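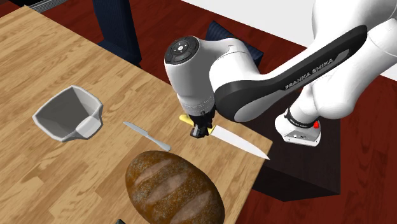
A knife just above a pale, honey-toned wooden table with the grain showing.

How to oil a wooden kitchen table (and what you can skip)

Most guides to oiling a table are written by people selling oil. I have read plenty of them, and they all want you to buy a cleaner, a primer, the oil, a topcoat and a special cloth. You need the oil and an old T-shirt.

First, find out what is on the table already. Put a few drops of water somewhere out of the way and leave them for ten minutes. If they sit there in beads, there is probably varnish or fresh oil on it, and more oil will only lie on top and go sticky. If the wood goes dark, carry on.

What to buy

I have used Durix and Druris, which sound like the same firm and aren't. Durix says one coat will do. I gave it one coat and had a ring from a mug by teatime. Druris says three coats and I'd say that is nearer the truth, though I suspect two would have been fine. A shop in Gostcombe told me their own blend "feeds" the wood. Wood is dead and doesn't eat. Read the tin for what it says about food and drying time, and ignore the rest.

Sanding

Use 120 grit if the top is rough, then 170 or 180, whichever the shop has. I have seen people online going up to 2000. On a kitchen table I can't see the point - very fine sanding can leave the surface so smooth that the oil hardly goes in. Always go with the grain. Hoover up the dust, wipe with a damp cloth and let it dry overnight.

Oiling

1. Open a window.
2. Pour a little oil on the cloth and rub it in along the grain. Use less than you think.
3. Wait fifteen minutes.
4. Wipe off everything that hasn't gone in. Press hard. Most sticky tables come from skipping this.
5. Leave it a full day, then do it again.

Lay the used cloths out flat outdoors to dry, and never bunch them up in a bin. Oily rags can heat up and catch fire. I took that for an old wives' tale until I read up on it, and it is quite true.

Will it stop knife marks?

No. The Yeo leaflet hints that it might, but oil is no armour. Use a chopping board. Small scratches can be rubbed down and given a dab of oil, and a deep cut will stay where it is.

Do it again when water stops beading. With mine that is twice a year, usually in April and again before winter.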